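Stirnex hand gripper kit: my review after one month of use

Reviewed by Drahomíra Tóth

I bought the Stirnex hand gripper from Nonby, the web shop, in July. It was my own money and nobody asked me to write this. I teach small robot arms to pick and sort parts in a workshop, and for this we need many recordings of a person doing the same task with the same kind of fingers as the robot has. Until this summer we used a gripper that my colleague Ševčík made on his printer. It worked, but the fingers bent when you squeezed hard, and the robot learned our bent fingers together with the task.

What comes in the box

The kit arrives half assembled. The handle is closed already and the linkage is mounted, so what stays for you is to put on the two fingers, fix the camera holder and connect the cable. Two hex keys are included. One of them was a little too soft and its end became round before I was finished, so I took a better one from my own drawer. The screws themselves are good.

The instruction sheet is short and the translation is strange in places. "Tighten until friendly" is my favourite. I understood it as tight but still moving, and this was correct.

Assembly took me 63 minutes, with one mistake. I put the fingers on with the ridged sides looking outwards, because the drawing shows them from behind. If you buy this kit, please look at the drawing twice.

Holding it

The handle is made for a medium hand. Mine is small, and I reach the trigger with the end of my finger only, so after a long session I feel it in the wrist. Ševčík has big hands and has no complaint. It would be nice to have a trigger which can be moved a little closer, as the older Ristwood handle allowed. The Ristwood had other problems, mostly the spring, but this one thing it did better.

The weight is well placed. When I hold the gripper over the table it does not want to fall forward, even with the camera on. The trigger moves smoothly over the whole way and there is no sudden point where the jaws jump. For small parts this is very important. With our printed gripper you had either nothing or too much.

The fingers and the linkage

The fingers are the best part of the product. They have fine ridges on the inner faces and they meet straight. I checked this by closing them on a sheet of paper and pulling, first at the tips and then higher up, and the paper was held the same in both places. Each finger can be exchanged by taking out its screws, so you can make your own shape if the standard one is too wide for your work.

The arms of the linkage turn in brass-coloured rings, and they have stayed quiet. I expected some play to come after a few weeks of daily use. I can feel a very small movement if I shake the left finger with my hand, but in the recordings I do not find it — the position of the jaws is repeated well enough for sorting work.

What I tried with it

My main test is batteries. We have a task where AA batteries must be taken from the table and put into a sorting box, and it is harder than people think. A battery is round and smooth, and standing up it falls over if you touch it from one side first. So both fingers must arrive at nearly the same moment.

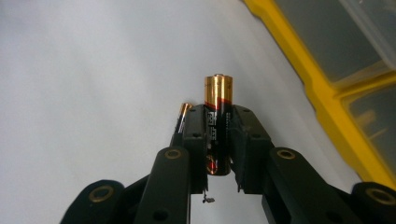
AA battery held upright between the jaws, with the yellow organiser behind.

I am satisfied with the result. Because the fingers close evenly, I do not need to correct with the wrist, and my recordings became calmer to look at. Batteries lying down are also no problem if you come from above.

Less good are flat things. A washer on a smooth table is almost impossible, the tips slide over it. Coins the same. I put a thin rubber mat under them and then it goes, but in a real factory there is no mat. Soft things such as a cloth or a small bag are easy.

Service from the shop

Delivery from Nonby was quick, but the first parcel had no cable in it. I wrote to them in the morning and the answer came before four in the afternoon. The missing cable was sent without any discussion. They also sell the fingers separately, and I think the price for a spare pair is too high for what it is.

Would I buy it again

Yes, for table work with parts of the size of a battery or bigger. If your hands are small, try it first if you can, or plan shorter sessions. If you work mainly with thin and flat parts, the standard fingers will make you angry and you should count the cost of making others.

Good: even closing, strong fingers, smooth trigger, quiet linkage.
Not good: trigger too far for small hands, one soft hex key, weak on flat parts, expensive spare fingers.

I will order a second one for Ševčík in the autumn — he has already stopped giving mine back.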